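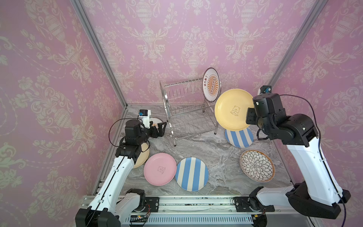
Pattern is the first thing most people notice about a decorated surface, and often the last thing they think about when they choose one. A plain wall can be painted and forgotten. A patterned wall has a scale, a direction and a starting point, and each of these has to be decided by someone before the work begins. Pink damask wallpaper on three walls, with a grey marble-patterned top between them, puts two quite different kinds of pattern side by side. The damask belongs to a family of designs in which a motif is repeated at fixed intervals. A marble pattern is meant to look as if it does not repeat at all. The orange design printed on a white plate is a third kind, made to fit within one object of a known size. Most of the patterned surfaces dealt with in this book fall into one of these three groups: repeating, irregular and placed.

3.1 What this chapter covers

Chapter 2 dealt with colour on plain surfaces. This chapter looks at what changes when a surface carries a pattern. It begins with the words used to describe repeats, goes on to irregular patterns such as marble and wood grain, and ends with placed designs on tableware, tiles and cushions. Measuring and ordering are introduced briefly and taken up again in Chapter 5, where waste is costed in full.

You will need a ruler, squared paper and tracing paper for the practical work. Wallpaper offcuts are useful too. Many shops will give away old sample books when a range is withdrawn, and October is a good month to ask, as several suppliers change their ranges in the autumn.

3.2 Motif, repeat and ground

A motif is the basic shape or group of shapes in a pattern. It may be a leaf, a stripe, a bird or a simple dot. The ground is the surface on which the motif sits. In some patterns the ground is clearly the background, while in others the spaces between the motifs are as strong as the motifs themselves and the eye moves from one to the other.

The repeat is the distance from any point in the pattern to the next place where the same point occurs. Repeats are measured both down and across. Suppliers usually print only the vertical repeat on the label, and this is the figure the decorator needs when cutting lengths.

Damask was a woven cloth before it was a wallpaper. The name comes from the city of Damascus, which was known for its trade in fine textiles. In a traditional one-colour damask cloth, the pattern and the ground are made from the same colour of yarn, and the design shows through the different way each area of weave reflects light. Wallpaper makers copied the large, formal shapes of the cloth and printed them on paper, often in two tones of one colour. The word is now used loosely in the trade for any large, formal design of this type, whether or not it has two tones.

3.3 Three ways to arrange a repeat

In a block repeat, also called a straight match, the motifs line up in rows and columns. The same part of the pattern meets the top edge of every length, so all the lengths can be cut alike.

In a half-drop repeat, each column of motifs is moved down by half the height of the repeat. Diagonal lines become stronger and the rows become less obvious. Many damask papers are arranged in this way. Where the drop occurs between one length and the next, alternate lengths start at a different point in the pattern, and it helps to number them on the back as they are cut.

In a brick repeat, each row is moved sideways by half the width of the motif, like the bricks in a wall. It is common on wrapping paper and dress fabric.

3.4 Worked example: allowing for the repeat

A hallway is to be papered with Jadavell 893, a straight-match paper with a vertical repeat of 400 mm. The wall is 3000 mm high. How long must each length be if every length is to begin at the same point in the pattern?

Divide the height of the wall by the repeat:

3000 ÷ 400 = 7.5

The answer is not a whole number, so it is rounded up to 8. Multiply by the repeat to find the cut length:

8 × 400 = 3200 mm

Each length therefore includes 200 mm above the height of the wall. Some of this is used for trimming at the ceiling and skirting board, and the rest is waste. A second paper in the same range, Jadavell Rivera, has a smaller repeat. Smaller repeats often waste less, but this should be checked by calculation each time, as the height of the wall matters just as much as the size of the pattern.

3.5 Scale and the size of the room

It is often said that large patterns should be kept out of small rooms. As a rule this is too simple. A large motif in a small room may be seen only two or three times on each wall, and the effect can be calm. A tiny motif repeated many times over the same area can look busy from close to and turn into a flat tint from the far side of the room. The strength of the contrast between motif and ground has to be considered along with the scale.

Before going on to section 3.6, pin a sample to a wall at eye level and look at it from the doorway, then from arm's length. Write down which parts of the pattern you notice first at each distance, and keep your notes for the exercise at the end of the chapter.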